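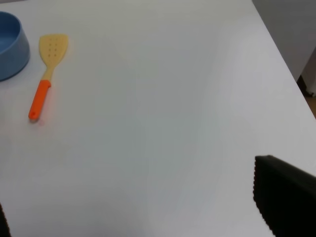
A blue bowl and a pale yellow spatula with an orange handle on a white table.

The Long Way Round to a Pancake

My grandmother made pancakes once a year and complained about it for a week beforehand. Everyone wanted theirs first, you see, and she never sat down until the batter was gone, by which time hers was the small thick one made from the scrapings. I thought of her a good deal last March, when I went up to Gonstead to spend a morning with Lionel Garside, who has been teaching people to cook in the back room of the old chapel for 25 years and still gets cross about lemons.

Lionel likes them at room temperature, rolled hard under the palm before cutting. He likes plain flour, too, and 2 eggs where most books would give you one, and he will not be talked into a blender. "You want to feel it loosen," he told me, whisking away with his sleeves pushed up, and I must say that when he handed me the whisk I did feel it, a sort of slackening as the last of the milk went in.

Then we waited. Half an hour, with a tea towel over the batter, while Lionel told me about the winter he cooked on a ferry and the cook above him, Cyril Tapley, who fried everything in lard and sang hymns over it. I had two cups of tea and a slice of somebody's parkin, and I can't say the time dragged.

There were six of us at the stove in the end, and hardly any agreement. Lorraine Parsons wanted hers thin as paper and brown at the edges. Stuart Marsden, who had driven over from Clostum with his own jar of golden syrup, likes them pale and floppy (his mother's way, and he won't hear a word against it). Mervyn Rudd put cheese in his! Lionel looked at the ceiling for a moment and passed him the pepper.

The first one stuck, of course, and we ate it standing up, in torn bits, with sugar. I have made them most weekends since, and I still tear up the first one and eat it by the cooker before anybody else comes down.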